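Wenholm Opens Its Sorting Table to Everyone This Spring

WENHOLM, May 2024

Hi, I'm Marion Matheson, and I run the Wenholm sorting room with Malou Brynjólfsdóttir. I get to write our press releases because Malou wrote the last one and said it took her a whole evening. So if this reads more like a letter than an announcement, blame me.

The news is that our drop-in sorting table is now open to anyone in the neighborhood. Until April you had to be signed up for one of our home organizing classes to use it. Now you can just walk in with a box, a drawer, a shopping bag, whatever you've been putting off, and tip it out on a big clean surface with good daylight and somebody nearby to ask.

I know how small that sounds. But think about where you sort things at home. I used to do mine on the bed, which meant I had until bedtime to finish, and when I didn't finish, it all went back in the box in a worse state than before. Other people use the kitchen table and have to clear it for dinner. What most of us are missing is a flat place where stuff can stay spread out long enough to make up our minds about it.

The drop-in table grew out of a class we call The Mixed Drawer. Everyone has one! Ours started with 100 places, and they filled so quickly that we added a second round and then a third. By the end of April, 645 people had taken it. Plenty of them told us the same thing on their way out, that the talk was fine but what they really wanted was to come back and use the table. We can take a hint.

If you've never done a sorting session, it goes like this. You empty everything out. You don't decide anything yet. Then you push things into loose families: things you write with, things that hold liquid, things that plug in, things made of fabric. Cables get a corner of their own, and please check both ends before you wind one up, as the plug tells you more than the cord does. Fabric goes well away from pens. Small dishes and cups are handy because you can use them as sorting bowls while you work, and then sort the bowls last.

Rory Tennant, who teaches the class, has a rule that I've stolen for my own house. "Pick up one thing and put it somewhere before you pick up the next," he says. "People hold a pen in one hand and a cable in the other and then they stand there for five minutes."

He's right, I've done it. I've done it with a tape measure and a candle.

The other thing we talk about a lot is leaving the middle of the table clear. It's tempting to let your piles creep inward, but you need a working area right in front of you, big enough for one long cable laid out in a curve, so you can see what you've got. Put the finished piles toward the edges. If the piles start touching, it's time to box one up.

A small blue marker or pen, a pink oval dish, a blue network cable: typical drawer stuff.
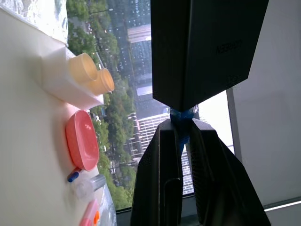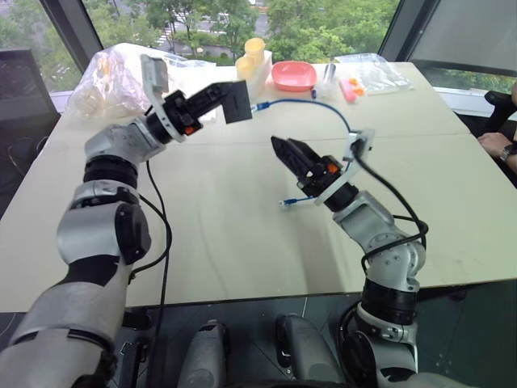 We also have some help to announce. Kaltton, the shelving shop on our street, has given us 500 flat-pack boxes for people to carry their sorted things home in. They come in one size, so don't bring your winter coats and expect miracles. Hoson is printing 1000 sticky labels for us, with a blank line for the contents and a smaller blank line for the date. Malou asked for the date line. She believes that if you haven't opened a box in a year you should at least know that you haven't.

Mhairi Tosh will be at the table most afternoons. She's the person to ask about mending and keeping fabric, including lace and old linens. She'd like me to mention that lace should be stored flat or rolled and never folded on the same line twice. Vasilică Sârbu takes the mornings and is very good with cables and chargers. He can usually tell you what a connector fits by looking at it, and if he can't, he'll enjoy finding out.

"I like the boxes people are embarrassed by," Vasilică told me when I asked him for something to put in here. "They say sorry, it's all junk. Then we find the one cable they bought twice because they couldn't find it the first time."

What you can bring: anything dry and clean that you can carry in by yourself. What we'd ask you to leave at home: paint, batteries that have leaked, medicine, and food. We don't take donations and we don't have storage, so whatever comes in with you goes out with you, or into the recycling bins by the door if it belongs there. Using the table is free. The full Mixed Drawer class still has a fee, and class members get first pick of the table on class days.

You don't need to book. If it's busy, there's coffee next door at Magalhães, and we'll come and get you when a space opens up. Kids are welcome and are often faster at this than their parents, especially with pens. They test every single one.

Reporters and neighborhood newsletters are welcome to come by, ask questions and sit in on a session. Bring a drawer of your own if you like. Ask for me or Malou at the front desk, and if we're both out on the floor, Rory knows where everything is.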